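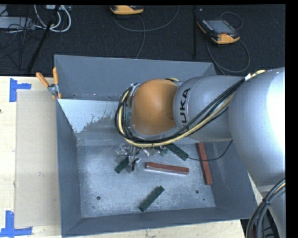
Repainting a metal storage bin that has rubbed bare at the bottom
July 11, 2024, posted by Ffion Harries

I have an old steel bin in the shed at Lougher that we keep firewood and kindling in. The paint on the sides is sound but the bottom has gone back to bare metal in places and there is a bit of orange rust by one seam. It gets used all winter and I'd like to do it before the wood delivery comes. Do I need to strip the whole thing, or can I only do the bottom? I have half a tin of grey metal paint left over from the gate.

Thaddäus Strebel
Only the bottom. Wire brush the rust, then go over the bare part and the edge of the old paint with medium paper so there is no ridge. Wipe it down with white spirit and let it dry. One coat of metal primer, two of your gate paint, and leave it 4 days before you put anything heavy in. I did our coal bunker at Siltevcombe that way in February, which was too cold, and the second coat stayed tacky for ages. You have better weather for it now. Check the tin first, as some gate paints say they go straight on to rust and don't want a primer under them.

Marjan Khosravi
Logs will scrape it off again whatever you use. I gave up painting mine and put an offcut of rubber stable mat in the bottom. Treat the rust first though.

Saeed Bakhtiari
mine has been bare for years, still holds wood

Contact us | © Jendside Home Help | Back to top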